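Kartini Yusof strips retired office towers for Lokent, a refurbisher that put 3516 of them through its benches last financial year. She starts with the case on its side and the panel off. "Upright, you're working against the weight of everything," she says. "Flat, the board faces you and the cage is easy to reach." 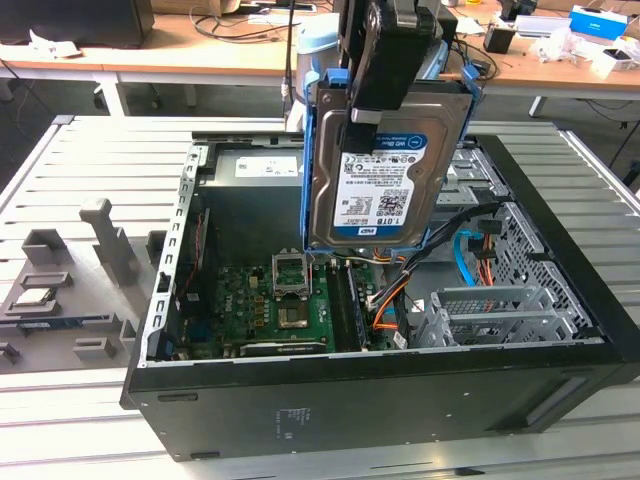
Drives come out in their caddies. "Release the latch, draw it straight, keep the rails parallel - a twisted rail won't seat in the next chassis." A 3.5-inch unit is logged by serial number before the caddy is removed, and cracked caddies go to plastics. November's batch had 19.

Handling is by the edges. The circuit board on the underside is exposed, she notes, and static damage may not show for months.
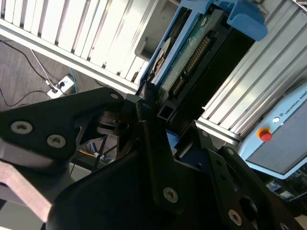

Slamet Lubis disagrees on one point, arguing that caddies should stay on until after the wipe, as bare drives get stacked and knocked. Yusof concedes it for batches over 218.

Cables are left for last. "Tuck them clear of the socket. Bent pins write off a board."
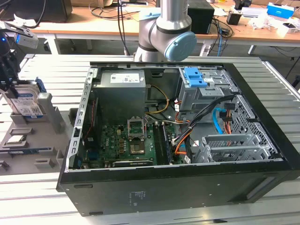

Open tower on the bench, power supply at upper left.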